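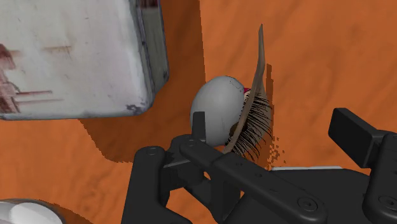 Notebook entry, April. Simulation bench, Dunwood cell. Project: Prerka.

Subject: gripper fault during egg pick, run 104.

Purpose of the run was to repeat the egg pick with the brush placed against the egg, using the revised contact settings. The run was stopped by the supervisor process at 2:21 p.m. simulator host time. No hardware was connected, and the Doherty arm remained locked out for the whole session.

What went wrong. The close command was issued while the egg and the brush were still in contact with each other. The controller took the first contact on the left finger as a completed grasp and began to ramp force. The force limit of 8 N was not applied. The log shows the limit being loaded at startup and then overwritten by the default of 60 N when the scene was reset. The run ended on the penetration check, which is a simulator check and has no equivalent on the real arm. On hardware the same command would have gone through.

The wrist view is attached at the head of this entry. The slender prong on the left finger overlaps the lower left of the egg from this angle, and the brush stands nearly upright on the other side with its bristles toward the linkage bar. The view alone does not establish contact. Contact times should be taken from the log only.

Checks made after the stop:
Reset the scene and read back the force limit. Value was 60 N, confirming the overwrite.
Reloaded the limit by hand and read it back again. Value was 8 N and held until the next reset.
Repeated the run with the brush removed. The early grasp flag did not appear, but the limit was still wrong after reset. These are two separate faults and are to be filed separately.
Compared against the Notier build from before the contact change. The overwrite is present there as well, so earlier egg runs on that build should not be cited for force results.

Not yet explained: why the grasp flag is accepted from one finger. The settings file calls for both. It is possible that the brush is being counted as part of the egg when the two touch - the contact list groups items by cluster and does not keep the item name. This has not been tested.

Rendering note, unrelated to the fault. The shadow beside the white container still has a jagged edge, and there are blocky brown specks on the table near the bristles. Both have been passed to the rendering list. Please do not file them again under this fault.

Actions:
Force limit to be written after every reset and read back before any close command.
A mismatch on read back is to stop the run.
Prerka egg sequence is not to be transferred to the arm until both faults are closed.
Colleagues using the shared scene file are asked to keep revision 21 unchanged, as it is needed to reproduce the stop.

Next session: single-finger contact test, egg only, then brush only.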